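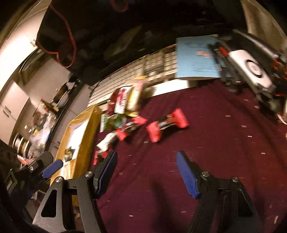 Snack bags, a gold-rimmed tray or box and a few stray bits of red and black on a maroon carpet, with the kitchen counter close by.

The 16-minute tidy has a lot to answer for. It began, as far as I can trace it, with a home-organizing app called Zullier, and it has since spread to newsletters, a podcast and at least one refrigerator magnet. The promise is simple. Set a timer, start at the door, pick up everything on the floor, and stop when it rings. Do this every evening and the house will never get away from you again.

I have a small apartment, a dark carpet and a month to spare, so in October I tried it. I also tried two of its rivals. I remain unconvinced by all three, though one of them did teach me something about snacks.

The trouble with the timer is that it treats every object as the same job. A wrapper is easy. It goes in the trash and takes a second. But a bag of chips with a third of the chips still in it is a decision. Does it go back in the kitchen? Does it need a clip? Where are the clips? By the fourth evening I was spending most of my minutes looking for something to close a bag with, and the floor looked much as it had at the start.

Then there is the Hokau method, which costs $269 for the full course and comes with a workbook. Hokau wants you to sort before you move anything. Food goes in one heap, toys and tools in another, dishes in a third, and whatever you can't name goes on a tray. I skimmed the workbook's chapter on intention and went straight to the heaps. They work, up to a point. You can see what you have, and in my case what I had was mostly packaging. But a floor with heaps on it is still a floor you can't walk across, and if the phone rings halfway through, you now live with heaps.

The tray is the best part, and you don't need a course to own one. Anything small and broken off something else goes there until you find out what it belongs to. I gave mine a week. After that, whatever was still on it went out, and I have missed none of it so far.

Perron, the storage company, takes the opposite line and says the problem is never the mess, it's the shelf. Its catalog runs to 623 items, a good many of them boxes for holding other boxes. I bought two clear bins and a rail for hanging bags. The rail was a mistake in a kitchen that size. A bag hung over the counter swings into whatever you are chopping, and it hides the things behind it, so you buy them twice. The bins are fine. Bins are usually fine.

What none of the three has much to say about is the carpet. Dark red was sold to me as a color that hides stains, and maybe it does. It hides nothing else. Every crumb and scrap of lint shows up white, and you can clear the whole floor of objects and still have a room that looks as if someone shook a rug out in it. The vacuum has to come last, and it has to come every time. Zullier gives it two minutes. It took me closer to ten, with the edges along the cabinets done by hand.

So, for what it's worth, my own routine. Food leaves the floor first, open bags before sealed ones. Pots go back on the stove or in the sink. Small pieces go on the tray. Then I vacuum, and I don't set a timer. Some nights it takes around 30 minutes and some nights I don't do it – the app would call that a broken streak, and it did, with a sad little cloud, until I deleted it.

A reader in Flisov wrote to say she eats only at the table and has never had this problem. I'm sure that's true. I tried it for two evenings and went back to the carpet.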